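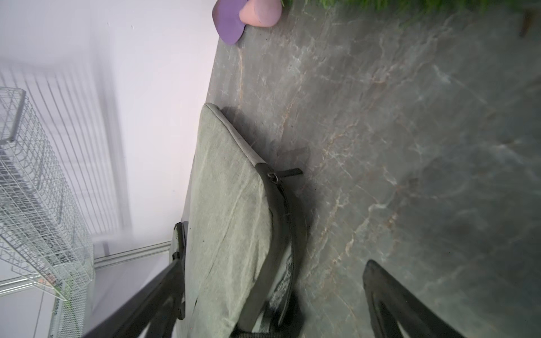 The two fingers of a gripper, open on either side of a green cushion with a black strap.

How a Two-Arm Robot Cell Is Set Up and Looked After

By Adesuwa Chukwu
14 shares | 3 comments

A robot cell is a space built for a robot to work in. It has a floor or table, some walls, and a frame that holds everything in place. The cell in this article has two robot arms. They practice handling soft things such as cushions, straps and buckles.

Soft things are difficult for machines. A brick keeps its shape when it is picked up. A cushion bends, squashes and slides, so the arms have to be set up carefully before they touch one.

Start with the frame

The frame is made of aluminum extrusion. Extrusion means the metal was pushed through a shaped hole, a bit like toothpaste through the end of a tube. The long rails that come out can be joined together with bolts.

Each arm stands on a black mounting plate, and each plate is bolted to the rail at the front of the table. If a bolt is loose, the arm wobbles. A small wobble at the bottom becomes a large wobble at the gripper, which is the part that does the holding. For this reason the bolts are checked first, every morning, with the power off.

Garba Akpan checks them with a torque wrench. This tool shows how hard a bolt is being turned. A bolt that is too tight can damage the rail.
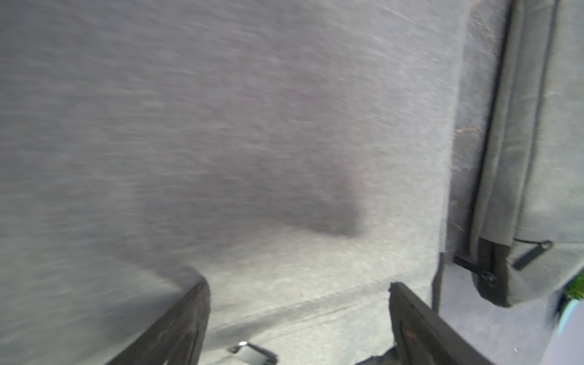

Next come the fingers. A gripper has two, and they open and close like a pair of tongs. Rubbing against cloth leaves dust and threads on them, and a dirty finger is a slippery finger. They are wiped with a dry cloth after every 103 grips. A counter in the computer keeps track.

The inner faces are inspected at the same time. Scratches are allowed. Cracks are not. A cracked finger is taken off, and a new one is fitted with four small screws. The job takes up to 7 minutes.

After a finger is changed, the gripper must be calibrated. To calibrate a machine is to teach it where its own parts are. The gripper closes until its fingers touch, and the computer records that position as zero. Then it opens all the way, and the computer records that position too. Every other position is measured between those two.

Cables and joints

An arm bends at its joints. A motor turns each joint, and cables carry electricity to the motors. Every time the arm bends, the cables bend with it. A cable pulled too tight can break inside, where the damage is hard to see. A cable left too slack can catch on a strap.
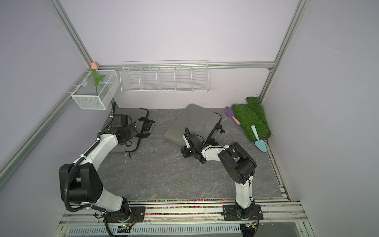 Oluwaseun Briggs moves each joint slowly from one end of its range to the other and watches the cables the whole way. He also listens. A healthy joint makes a steady hum. A click or a grinding sound means the joint has to be opened and looked at.

The last test uses both arms. They are sent to the same few points at low speed, one after the other, and then together. The computer must know where both arms are at every moment, or they could bump. If either one misses a point by more than 2 millimeters, calibration is done again.

Words to know

Calibrate: to teach a machine where its parts are.
Extrusion: a long metal piece made by pushing metal through a shaped hole.
Gripper: the part of a robot arm that holds things.
Joint: a place where the arm bends or turns.
Torque: how hard something is being twisted.

3 comments | Share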